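Boletín de la ludoteca — lo de la cocinita

Va rápido que cierro esto antes de comer. El rincón de cocina vuelve a estar montado!! Mesa blanca, el horno de juguete, platos, la comida de mentira. Los que preguntabais desde diciembre, ya está.

Qué hay de nuevo: poca cosa, la verdad. Ilse Haberkorn trajo una bolsa entera de frutas y verduras de cuando sus hijos eran pequeños, y con eso y lo que quedaba en el armario hemos juntado dos cajas. Faltan tapas. Si alguien tiene en casa una tapa de cazuela pequeña, de las de jugar, que la deje en la entrada con el nombre puesto.

El horno — se limpia con paño, nada de meterlo bajo el grifo. La puerta se abre despacio. Ya sé que lo digo cada trimestre.

Los escurridores, lo mismo de siempre: agujeritos llenos de plastilina. Kai Oltmanns estuvo una tarde con un palillo. Por favor plastilina en la otra mesa, la del fondo, y la cocinita sin plastilina. Lavar con agua templada y cepillo, dejar boca abajo.

Los platos van por colores en el estante bajo, para que los pequeños lleguen solos. Las frutas pequeñas en la lata de Gruma, la grande, con la tapa puesta, que luego aparecen debajo del radiador. Los menores de tres años con un adulto al lado cuando haya piezas pequeñas fuera, esto va en serio.

Juego que funcionó muy bien el otro día (idea de Shazia Rind): uno hace de cliente y pide, otro cocina, otro sirve. Se cambia cuando suena la campanita. La sopa de fresa tuvo mucho éxitto, el pastel de pimiento menos.

Dinero: la rifa dejó 240 euros. De ahí salieron 68 para el estante nuevo y el resto se guarda para alfombra, que la de ahora resbala. Si alguien conoce un sitio barato que avise a Uwe Voß.

Para recoger — siete minutos antes de la hora, todos, también los mayores. Primero comida, luego platos, el horno se queda donde está. El que termine antes puede ayudar con los cuentos, que estan otra vez mezclados. 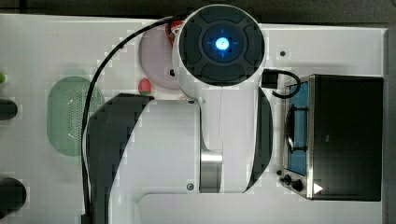 La mesa de la cocinita, con el horno, el plato rosa y una fresa.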